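Shared workshop finishes second gripper for bench arm

Members of the Tresteck workshop in Salinas have completed a second version of the two-finger gripper for their shared bench arm and have started running it over a wooden work surface. The new hand replaces one that had been in use since the spring and had worn at the pivots.

The gripper was designed by Gifty Quansah, a machinist by trade, and assembled with Rocío Godoy, who wrote the control code. Both fingers are driven from one motor through a pair of meshed gears, so they open and close by the same amount. Full travel between the tips is 75 millimeters. The first version opened to 71 and could not clear the plastic parts bins the group wants it to pick up by the rim.

Most of the redesign went into the finger mounts. On the old hand each finger was glued into its carrier, and a broken finger meant reprinting the carrier as well. The fingers now bolt on and can be swapped with a single hex key without taking the hand off the wrist. Quansah drew the tips with a taper so that they can reach between parts lying close together, and left the base of each finger thick to limit bending under load.

"The old ones flexed before the motor stalled," Quansah said. "You would read a closed position from the encoder and the tips were still a few millimeters off. There was no way to tune around that."

A small camera sits at the wrist and looks out along the fingers. Godoy uses it to find parts on the bench and to check where the tips are in relation to them. The mount was moved twice during the build. In its first position the motor housing blocked the lower third of the view, and in its second the cable rubbed against the wrist joint on every turn.

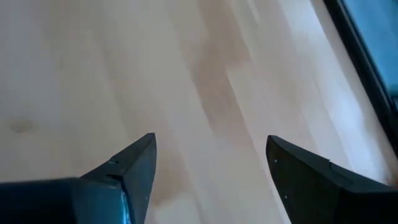 SALINAS, July. The wrist camera's view of the bench, with the dark fingers open over bare wood, is the starting point for the calibration routine Godoy has been running in the evenings. The arm moves to a fixed height, opens the hand, and records the position of both fingertips in the image. It then closes in small steps and records them again at each one. The result is a table that relates motor position to the gap between the tips as the camera sees it.

Wood grain has been a nuisance. The part finder looks for regions that differ in tone from their surroundings, and a darker streak in the pale surface is enough to set it off. In early runs the arm went down to pick up a patch of grain and closed on air. Godoy now stores a picture of the clear bench at the start of each session and subtracts it from later ones. The method fails if the bench is bumped or the light changes, and the routine has to be started over.

Reflected light is a second problem. The matte finish on the fingers was chosen to keep glare down, but edges still pick up highlights at some angles, and the tip detector can mistake a bright edge for the end of the finger. Aldana Orellana, who looks after the electronics bench, has proposed a fixed lamp with a diffuser over the work area. A bracket for it has been cut but not yet drilled.

The motor controller is a Draltoteck board that the workshop already had on the shelf. It limits current in software, and the group has set the limit low enough that a finger can be held open by hand. Orellana added a hardware cutoff on a separate line after a firmware update in the spring reset the limit to its default. The cutoff is wired to the red button at the front of the bench and removes power from the hand and the arm together.

Testing so far has been done with blocks and empty bins. The longest unattended run was 300 open and close cycles with nothing in the hand. One screw backed out of the right finger mount during that run and was refitted with thread locker. Gear backlash was measured before and after and did not change by an amount the group's gauge could show.

Lift tests with weight have not begun. Iara Lagos, who keeps the workshop's build log, said the hand will be tried first on sorted hardware, beginning with large bolts, and then on the mixed scrap bin. The eventual job is to sort returned fasteners into trays after classes, which members now do by hand.

The software is kept under the name Kirora and is shared with members on the workshop's own server. Godoy said the current build, numbered 2612, includes the calibration routine and the background subtraction but leaves out force sensing. A pad with a pressure sensor has been tried on one finger. Its readings drifted as the motor warmed up, and it was taken off again.

Drawings for the fingers and mounts are available at the front desk in printed form. Benedetta Lo Presti, who teaches the introductory machining class, plans to have students cut a set of fingers in aluminum to compare with the present ones. She has asked that the bolt pattern stay as it is until the class has finished.

The bench arm can be seen running in the back room most evenings after 6 p.m. Members who want to use it need to have completed the powered equipment sign-off. Bookings are made on the sheet next to the drill press.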